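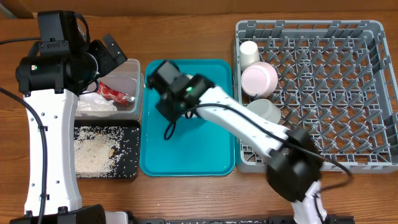
Rungnapa thinks we should buy the second pair of grippers before anything else, and that the rest of the money can wait until we know what breaks. I wrote it down because I did not agree at first, and now I agree with half of it.

September 2020, bench notes, equipment plan

What we have at the table: two arms, white links, black grippers, both on the rail at the front edge. The tasks for clearing up after a meal use the clear bin for trash, the black tray with rice, the turquoise tray and the gray dish rack with the cups. All of this came from a household shop and costs almost nothing, so I leave it out of the plan. The arms and their spare parts are the whole question.

Budget left for this year: 2392. Dennis confirmed it on the phone. It must cover everything until May, shipping included.

Offers so far:
Zoltater, gripper pair with spare jaws: 900
Drarka, one wrist motor and one elbow motor: 504
Beltumer, cable set and cable guides for two arms: no price yet, asked twice
Chareonsuk, service contract for one year: 1000

Grippers plus motors make 1404, and 988 remains. So the service contract does not fit, it is short by 12. I asked Chareonsuk if they can make a contract for one arm only. They will answer next week.

About the cables. Now they hang free, one goes in a loop under the right gripper and reaches down to the turquoise tray, another one lies across the dish rack. I would like guides on both forearms before we make longer runs. Rungnapa says tape and ties are enough for this. Maybe for the left arm, but over the rack with its pegs I don't want to try it.

Rice: I want spare jaws for the work with food. Please do not order the soft finger pads, the seller could not tell me if they can be washed.

Dennis prefers to keep one part of the money unspent. I propose to order the grippers now, the motors after Beltumer sends the price, and to decide on the contract last.

Open:
— delivery time from Drarka, their page says only "on request"
— does the Zoltater price include the mounting screws
— who signs the order when Dennis is away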